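Fingertip and bench rules, revised for February

The hand-held gripper rules have been rewritten, and the new version replaces the sheet taped inside the Losari cabinet. Most of it will look familiar. The parts that changed are fingertip wear, tray placement and what counts as a usable recording. Senthil Rao did the rewrite and Rafferty Greenberg checked it against the session notes for Gema, the tabletop project.

The old sheet said to replace fingertips "when worn." People read that in different ways. Some changed them at the first scuff and others kept going until the grip slipped. The new rule goes by location. Scuffs and scratches on the outside of the block are fine. Chips along the top rim are to be written down, with left or right noted. Peeling or fraying on the inner face, where it touches the object, means the pair comes off before the next session. 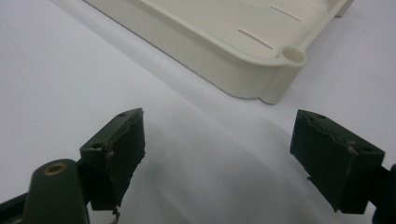

Both fingertips get changed together, even if only one has gone. A fresh block against an old one closes off center, and the recordings then disagree with each other in a way that is hard to find later. Loose strands should be trimmed with the small scissors and never pulled. Pulling takes more of the layer with it.

There is now a fixed limit as well. A pair is retired at 2000 closes no matter how good it looks. The Flernix logger keeps the count, so nobody has to do it by hand, but the count has to be reset when a new pair goes on. We had one pair last month that showed 483 and had clearly done a lot more than that, and the reset had been missed in the other direction on the pair before it. Please put your initials next to the reset in the log.

Trays and other rigid containers go down first, flat, with all of the base on the work surface. Soft items go down second. If a cloth has a cord or drawstring, leave the cord on top where both operators can see it, and keep it out of the tray. Bottles must have the cap fully tightened before they go on a cloth, and any bottle with liquid in it stays capped for the whole task unless the task card says otherwise.

Start position has been tightened up too. Both grippers should be in view of the head camera with the jaws clear of every object before recording begins. Hold that for 2 seconds, then start. Marker plates have to face up and be free of sleeves and cables. If a cable crosses a plate, stop and reroute it behind the wrist.
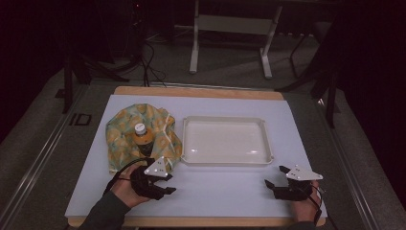
Both grippers at the bench, with a cloth, a bottle and a tray on the board.

Floor cables are covered by the Carrier room rules, which have not changed. Keep them away from where the operator stands, and don't move a tripod once the session has been calibrated. If one gets bumped, even slightly, calibrate again and mark the recordings made after the bump as suspect. Do not delete them. Senthil would like to look at a few before deciding whether they can be kept.

A session now runs 90 minutes at most, including setup. Tired hands squeeze harder, and the fingertips show it.

Printed copies are in the tray by the Losari cabinet. Please throw out the old ones. Questions about fingertips go to Rafferty, and everything else goes to Senthil.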